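Planning the Second Year: A Talk With the Equipment Buyer at Tollov

Tollov has been collecting hand-held gripper recordings since January, and the person who signs for the equipment there says the first budget was wrong in most of its small lines and right in the big one. We spoke in the afternoon, between two deliveries.

The big line was the grippers. Tollov bought them in pairs, so each operator has one for either hand, and the price came in close to the quote. "I had that number for months," the buyer said. "It was the cables, the spare pads and the printed marker cubes that I had down as one lump. I put in $849 for the year. We spent $2,552."

The new plan lists each of those parts on its own row, with a reorder level. Pads are reordered when five sets are left on the shelf. Cables come from Prindurance, a supplier the buyer picked after trying two cheaper ones. "A cable hangs off the tool all day and gets pulled. I'd pay more for one I don't have to think about."

Tollov also looked at fixed arms. Sjöberg sent a proposal for two, with installation and a service contract, and the buyer read it twice before setting it aside until next year. "An arm needs a floor spot, power and somebody trained on it. With the hand-held ones I can add a person in a morning."
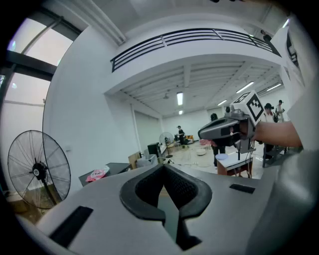
Hand-held grippers in use on the main floor, with the mezzanine behind.

Space is the next question. People, tables and boxes share the same floor, and the buyer wants shelving priced before any more tools are ordered. Furniture and household props have their own row now too, at about 94 dollars a month.

Asked what advice would help another shop writing its first equipment budget, the buyer went back to the spreadsheet. "Write down what wears out. Ask the seller how many they ship to people who already own the thing. They usually know, and they'll tell you if you ask."

The shelving quotes are due before the next order goes in.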